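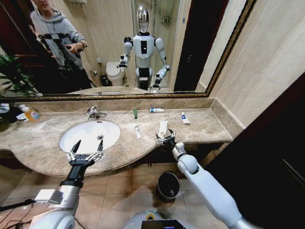

The marble bathroom at Lisport

Gianni Fabbri here, back with a few more pages from the house, and this time we've come round to the bathroom at last. I have a real soft spot for this room (more than the kitchen, if you must know) and most of that is down to the vanity top, which is beige and brown marble and curves out around the sink in one big, generous wave. The mirror over it has a thin gold frame, rather fancy, and I wouldn't trade it for anything plainer.

July was my month for going through toiletries, and I'm sorry to say I own a great many. Travel sizes, mostly. I like to have the counter to look at, so the little tubes and bottles get sorted by how often I reach for them, and the rest go off to the hall closet.
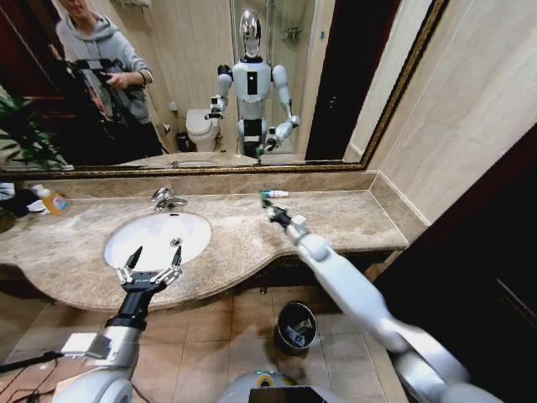 The hand soap stays by the sink all year, of course. I wipe the marble down with a soft cloth most evenings - plain warm water, nothing sour or gritty - and go along the backsplash while I'm at it. Next up is the hall closet, so bring a cup of coffee!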